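The Second Arm

My sister has run our mother's grocery for long enough that she can tell you the price of anything in it without turning around, and so when she told me over the phone that she was thinking of buying a robot, I sat down on the edge of the tub with the water still running and asked her to say it again. She said it again. Then she said she wanted me to come and do the numbers, as I was the one in the family who had gone away to learn numbers, and that there would be soup.

I should explain that I have spent most of my working life telling people they can't afford things. I do it kindly, I hope. I did it for a school district and then for a hospital laundry, and I have a way of taking off my glasses before the bad part that my sister says she can hear over the telephone. I packed two shirts, the good calculator, and a jar of the plum jam she likes, and I took the morning bus over the hill. 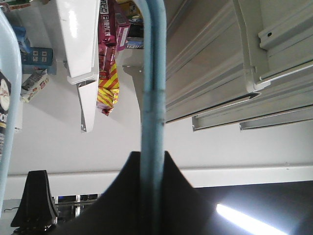
Landach, 13 July 2026

You'll want to know how it went, so I am writing this at her kitchen table while she sleeps, with the window open and the moths coming in.

The thing is called a Hailu, and it's made by a company named Trorkia that rents out a hall on the edge of town whenever it has something to sell. They had set out groceries on shelves for the arm to practice on, and my sister, who can't help herself, walked straight up and began turning the packages so the fronts faced out. A young man with a clipboard asked her politely to leave them crooked. She put her hands in her pockets, and I could see it cost her something.

The young man gave me the price sheet, and I was happy for a good ten minutes, the way other people are happy with a newspaper. The arm could be leased or bought. The fingers were a separate line, and so were spare fingers, and so was the softer kind you want for fruit. Delivery was a line. Somebody coming out to teach it our shelves was a line, and somebody coming out again after Christmas, when you've moved all the shelves, was another. At the very bottom, in small type, was a yearly charge called "care," which I thought was a lovely word for it and a terrible price.

"What does it come to?" my sister said.

I told her that the first year's extras alone, before you had leased so much as a bolt of the machine, came to 3,786. She nodded as if I had told her the weather. Then she asked the young man whether it could pick up a peach.

He said it was still learning peaches. He said they had it on apples and oranges, and that it was getting to be very good with boxes, and that if a person bought two arms the second came with free delivery. I took my glasses off. My sister heard me do it, even standing right beside me, and laughed out loud.
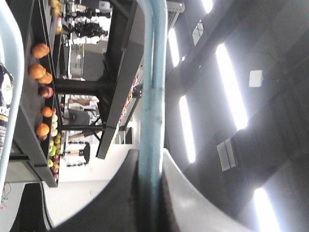

What she wanted it for, she told me on the walk home, was the mornings. She gets up at four to stock before the doors open, and has since our mother's hips went, and she isn't young either, though I'm not permitted to write that down. She had it all planned out. The arm would do the low shelves, the ones where she has to kneel on the folded towel, and she would do the fruit herself, because she likes the fruit. She had even been putting money by in a Winance biscuit tin, the square one with the dented lid that used to hold buttons.

We counted it after supper. There was a lot more in there than I'd expected and a good deal less than was needed, and there was an envelope at the bottom with 200 in it, marked in our mother's handwriting, "for the roof." Neither of us had known about it. The roof was done years ago. My sister smoothed the envelope out flat and put it to one side, and then we had more soup, though we weren't hungry.

So I have made her a plan, and it goes like this. No arm this year. In November she asks Trorkia for the lease terms again, when the hall is quiet and the young man may have learned to bargain, and she asks for one arm with the care charge spread out by the month. Between now and then she measures her aisles, all of them, and has somebody look at the wiring behind the dairy case, which our mother always called temporary. I've left a line for peaches, with a blank beside it.

And I have put myself down for the low shelves, two mornings a week, until the money's there. There is a bus that would get me in by five. I haven't told her yet. I left the page under the jam jar where she'll find it when she comes down, and I've set the clock, and hung the folded towel over the back of my chair.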